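人事・組織づくり掲示板 ＞ 配置・異動 ＞ ジョブローテーションの周期、皆さんの会社ではどうしていますか

投稿者：ゆずこしょう
9/22/26

はじめまして、ではなくて、以前に評価シートの件でお世話になった者です。あのときは本当にありがとうございました。いただいた助言のおかげで、期末の面談がずいぶん穏やかに進むようになりました。今回もまた長くなってしまいそうなのですが、お茶でも飲みながらお付き合いいただければうれしいです。

うちの会社は従業員が868人、事務系と現場系がだいたい半々くらいの、まあどこにでもある規模の会社です。本社がダラウ（Dallau）にあって、ドラドヴィル（Dradville）に二つめの拠点があります。私は本社の人事で、配置と異動を担当して五年目になります。

さて、ご相談というのはジョブローテーションの周期のことです。これまでは「そろそろかな」という頃合いで、部長同士が電話で話して決めていたのですが、今年の5月に経営会議で、総合職は原則三年で異動、という案が出てきました。理由としては、一人に仕事が張りついてしまって休みも取りにくい、若手に会社全体を見せたい、あと取引先との距離が近くなりすぎるのを避けたい、ということのようです。どれもよくわかるんです。わかるんですけれど、いざ対象者を表に並べてみると263人もいて、来期に動かす人だけでもかなりの数になり、画面の前でしばらく手が止まってしまいました。

現場の課長さんたちからは、やっと一人前になった頃に持っていかれるのはつらい、という声がもう届いています。一方で、同じ部署に十年以上いる方の面談をしていると、ご本人が「どこかへ出してもらえるなら出たかった」とぽつりとおっしゃることもあって、どちらの気持ちもわかるだけに悩ましいです。

皆さんのところでは、年数で一律に区切っていらっしゃいますか。それとも職種や本人の希望で変えていらっしゃいますか。うまくいかなかった話も大歓迎です。

投稿者：北の経理部

ゆずこしょうさん、お久しぶりです。面談の件、よい方向に進んだとのことで私までうれしくなりました。

結論から申しますと、私は一律三年に賛成のほうです。経理という仕事柄もあるのかもしれませんが、同じ人が同じ帳簿を長く持つことの怖さは、やはり身にしみています。悪いことをするという意味だけではなくて（もちろんそれも防がなければいけませんが）、その人の頭の中にしかない処理がどんどん増えていくんですよね。前任者が産休に入られたとき、月末の締めで、どこから持ってきた数字なのかどうしてもたどれない欄が出てきて、申し訳ないと思いつつご自宅にお電話したことがあります。ご本人は快く教えてくださいましたが、あれは会社としてやってはいけないことだったと今でも思っています。

周期が決まっていると、引き継ぎを前提に仕事をするようになります。いつか誰かに渡すとわかっていれば、ファイルの名前ひとつでも変わってきます。例外を認めはじめると「うちの部だけは特別で」という声がどの部からも出てきて、結局は声の大きい部長さんのところだけ人が動かなくなる、というのを前の会社で見ました。ですから、最初は少し乱暴なくらいに線を引いてしまって、運用しながら緩めるほうが、逆の順番よりは楽だと思うのです。

投稿者：かんぬき

横から失礼します。私は反対の立場です。北の経理部さんのおっしゃることはごもっともで、経理や購買のような部署ならそれでいいと思うのですが、技術系の部署まで同じ物差しというのは、ちょっと乱暴を通り越して、もったいないと感じます。

私は設計畑で長くやってきて、今は二十人ほどの部を見ています。うちの部で言えば、一年目は図面の読み方とお客さんの癖を覚えるだけで終わります。二年目でやっと小さい案件を任せられて、三年目になると見積もりの段階で「この条件だと後でもめますよ」と言えるようになる。そこで異動です、と言われたら、育てたほうも育ったほうもがっくりきますよ。実際、前に一律の制度を試したときには、三年目の春に辞めていった人がいました。異動先の仕事が嫌だったというより、せっかく面白くなってきたところだったのに、という言い方をしていて、私は引き止める言葉が出てきませんでした。

属人化の問題は、人を動かすことでしか解けないわけではないでしょう。二人で一つの案件を持たせるとか、月に一度は担当を入れ替えて説明させるとか、部署の中でできることがいくらでもあるはずです。それをやらずに異動で片づけようとするのは、失礼ながら人事の都合に見えてしまうことがあります。ゆずこしょうさんを責めているわけではありませんので、そこは誤解なさらないでくださいね。

投稿者：ゆずこしょう

お二人とも、早速ありがとうございます。「人事の都合」という言葉、ちくりときましたが、そう見えているのだろうなという自覚もありまして、書いていただけてありがたかったです。

実は経営会議の案にも、専門職は除く、という一文は入っているのです。ただ、その「専門職」がどこまでを指すのかがどこにも書いていなくて、設計はたぶん入る、品質保証はどうだろう、物流の計画担当は、という具合に、考え始めるときりがありません。かんぬきさんの部では、どのあたりで線を引いていらっしゃいますか。

投稿者：かんぬき

線の引き方ですが、うちは肩書ではなくて、一通り任せられるようになるまでの期間で決めています。各課長に「この席に新しい人が座ったとして、付き添いなしで回せるようになるのはいつか」と聞いて、その答えの三倍くらいはその席にいてもらう、というのを目安にしています。半年で覚えられる席なら一年半、二年かかる席なら六年です。厳密なものではないですし、課長によって見積もりが辛かったり甘かったりしますが、少なくとも年数に理由がつくので、本人に説明しやすいんですよ。

投稿者：まるぼうろ

楽しく読ませていただいています。私はもともと現場の班長で、そのあと教育担当に移り、今は小さな拠点の管理をしている者です。移った側の人間としての話も何かの足しになるかなと思って、書き込んでみます。例によって話があちこちに飛びますが、どうかご容赦くださいね。

以前おりましたアクロイド（Ackroyd）という会社では、異動は17か月という妙に半端な周期でした。どうして17なのか誰に聞いてもはっきりしなくて、決算の山と重ならないように昔の総務の方がずらしたらしい、というところまでしかたどれませんでした。でもこれが意外によくて、毎年同じ季節に大勢が一斉に動くということがないものですから、送別会も引き継ぎも落ち着いてできたんです。年数の長い短いはよく議論になりますけれど、同じ月に何人動くか、隣り合う席が同時に空かないか、というところのほうが、現場にはずっとこたえるように思います。

そのときの上司がヴァサンティ・アンナマライ（Vasanthi Annamalai）さんという方で、配置表を作るのがとても上手な方でした。上手というのは、つまり揉めないんですね。表を作る前に必ず、動く人、受ける人、送り出す人の三者とお茶を飲むんです。それぞれ十五分もかからないような短いおしゃべりなんですけれど、そこで「来年の春は親の通院があって」とか「あの人とは前に一度ぶつかっていて」とか、申告書にはまず書かれないことが出てきます。私も何度か同席させてもらって、ああ、異動というのは紙の上で決まる前にもう半分決まっているんだなあと思ったものでした。
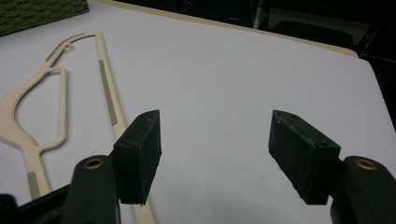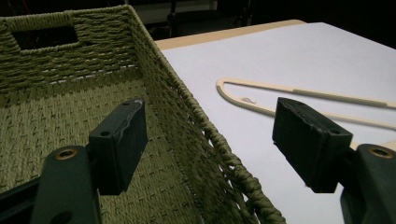

引き継ぎの重なり期間のことも、周期と同じくらい気にかけていただきたいなと思っています。私の経験では、前任と後任が同じ机のまわりにいる時間が二週間あるのと三日しかないのとでは、そのあとの半年がまるで違いました。部署の中の仕事というのは、二枚目の籠の底のように短い紐が向きを互い違いにして詰まっていて、誰かが抜けても隣がなんとなく支えてくれるんです。ところが底から側面に立ち上がるあたり、編み目がゆるんで小さなすき間が見えますでしょう。部署と部署のつなぎ目がちょうどああいう具合で、営業から生産へ渡すところ、生産から出荷へ渡すところ、そういう場所にいる人を動かすときには、よほどゆっくりやらないと用事がぽろぽろ落ちます。私が班長だった頃も、出荷との窓口役と、向こうの窓口役とが同じ週に入れ替わってしまって、お互いに「前の人からは聞いていません」と言い合う日が続きました。どちらも真面目な人だっただけに、見ていて気の毒でした。

ですから、もし三年で区切るにしても、つなぎ目にいる人には印をつけておいて、その人たちだけは片側ずつ、間を空けて動かすというのはどうでしょう。表を作る側の手間は増えますけれど、対象の人数はそう多くないはずですよ。

投稿者：北の経理部

まるぼうろさん、つなぎ目のお話、なるほどと思いながら二度読みました。籠のたとえは明日さっそく部内で使わせていただきます（笑）

ただ、一つだけ心配なのは、つなぎ目の人に印をつけた途端に、その印が「動かさない理由」に化けてしまうことなんです。片側ずつ、間を空けて、とおっしゃっているのはよくわかっているのですが、忙しい時期が来ると「今は時期が悪いから来期に」となり、来期になるとまた同じことを言い、気がつけばその人だけ八年いる。私のところで起きたのがまさにそれでした。印をつけるなら、次に動かす時期も一緒に書き込んでおくことをお勧めします。

かんぬきさんの三倍という目安も、面白いと思いました。でも六年の席は、内部統制の観点からはどうしても長く感じます。その間に一度、ひと月でもいいので、まとまった期間ほかの方に席を預けるというのはいかがでしょう。完全な異動でなくても、頭の中にしかないものはかなり外に出てくると思います。

投稿者：かんぬき

ひと月預ける、というのはいいですね。それなら私も文句はありません。実は去年、部員が足を折って五週間休んだのですが、そのあいだに代わりの者が作った手順の覚え書きが、今では部でいちばん読まれている書類になっています。けがをした本人は「おれの五年が八枚になった」と複雑な顔をしておりましたが。

とはいえ、一律三年にはやはり賛成しかねます。北の経理部さんの、先に線を引いてあとで緩めるというやり方ですが、線を引いた最初の年に動かされた人にとっては、あとで緩んでも戻ってはこないんですよ。その人の三年目は一度きりですからね。そこはどうしても引っかかります。

投稿者：北の経理部

それはおっしゃるとおりで、私の書き方が少し軽かったかもしれません。前の会社で制度が始まった年に動いた同期が、ずっとそのことを言っておりました。緩めるという話をするなら、最初の年に動いた方に戻る道も残しておくべきですね。そこは訂正いたします。一律に賛成という気持ちそのものは変わりませんけれども。

投稿者：とおりすがりの二年目

皆さん大先輩ばかりのところに失礼します。動かされる側の、まだ二年目の者です。ずっと読むだけだったのですが、どうしても書きたくなってしまいました。

私の会社は異動の周期が決まっていなくて、毎年12月に希望調査の紙が配られます。でも、書いた希望がどこへ行くのか、先輩に聞いても「さあ」と言われるばかりで、去年は何を書いたらいいのかわからず、ほとんど白紙で出してしまいました。同期も似たようなものだったそうです。三年でも六年でも、私はどちらでも頑張れると思うのですが、いつ頃、どういう理由で動く可能性があるのかを先に教えてもらえたら、今の仕事の覚え方もずいぶん変わるだろうなと思います。あと半年かもしれないと思いながら勉強するのは、やっぱり少し力が入りにくいです。

それと、つなぎ目の話、すごくわかりました。私の席がたぶんそれです。電話が両方からかかってきます。

投稿者：まるぼうろ

二年目さん、よく書いてくださいましたね！こういう声がいちばん届きにくいので、読めてとてもうれしいです。両方から電話がかかってくる席は大変でしょうけれど、あとになって必ず顔の広さという財産になりますよ。私も昔そういう席におりまして、叱られ方にも部署ごとの流儀があるのだと学びました。

希望調査の紙のことですが、アンナマライさんは、かなえられなかった人にほど丁寧に返事をしていました。今回は難しかった、理由はこれこれ、次に機会がありそうなのはいつ頃、と三行くらいの短いものです。その三行があるかないかで、次の年に書いてくれる中身が全然違ってくるんですよね。ゆずこしょうさんのところは人数が多いので全員にとはいかないかもしれませんが、せめて異動を希望していて動かなかった方にだけでも、と思います。

北の経理部さんのご心配も、耳が痛いくらいごもっともです。印には次の時期も書く、忘れないようにします。

投稿者：ゆずこしょう

仕事から帰ってきて読み返していたら、すっかり夜更かしをしてしまいました。皆さん、こんなにたくさん書いてくださって、本当にありがとうございます。

今日の昼休みに、例の表にもう一度向き合ってみました。まず、かんぬきさんのやり方をお借りして、各課長に「付き添いなしで回せるようになるまでの期間」を聞くメールの下書きを作りました。件名で悩んで三十分ほど使ってしまいましたが、なんとか形になりました。それから、まるぼうろさんのおっしゃるつなぎ目の席を拾ってみたところ、本社とドラドヴィルのあいだの受け渡しに集中していることがわかって、これは自分でも意外でした。部署の境目ばかり考えていて、拠点の境目はあまり頭になかったのです。次に動かす時期の欄も、北の経理部さんに言われたとおり、隣に作りました。

二年目さんの白紙のお話は、胸に刺さりました。うちの希望調査も、集めたあとエニルラ（Enirura）という社内の人事システムに入力して、そこで止まっています。入力する欄はあるのに返事をする欄がないんです。情報システムの担当の方に相談してみますが、間に合わなければ今年は私がメールで書きます。

経営会議には、一律三年の案と、席ごとに期間を決める案の両方を出してみるつもりです。北の経理部さんには申し訳ないのですが、私の気持ちは今のところ後のほうに傾いています。ただ、購買と経理は三年のままにします。

投稿者：北の経理部

いえいえ、申し訳なくなんてありませんよ。購買と経理が三年で残るなら、私としては八割方うれしいです。残りの二割は、技術の部署にも長期の預けを一度は入れてくださいという宿題に替えさせてください。

あと、老婆心ながら、課長さんへのメールには締め切りを書いておいたほうがいいです。期限がないと返ってきません。うちは毎回それで泣いています。

投稿者：かんぬき

課長の見積もりは、本人たちが思っているより長めに出てきます。自分の課の仕事は難しいと思いたいものですからね（私もそうです）。去年その席に就いた人にも同じ質問をして、両方の答えを並べてみるといいですよ。うちでは課長が二年と書いた席を、座っている本人は八か月と書いていました。そのあと二人でだいぶ話し込んだようです。

投稿者：ゆずこしょう

締め切り、書いていませんでした……危ないところでした。今から足します。ご本人への質問も、別のメールで用意してみますね。会議が終わったら、またこのスレッドにご報告に上がります。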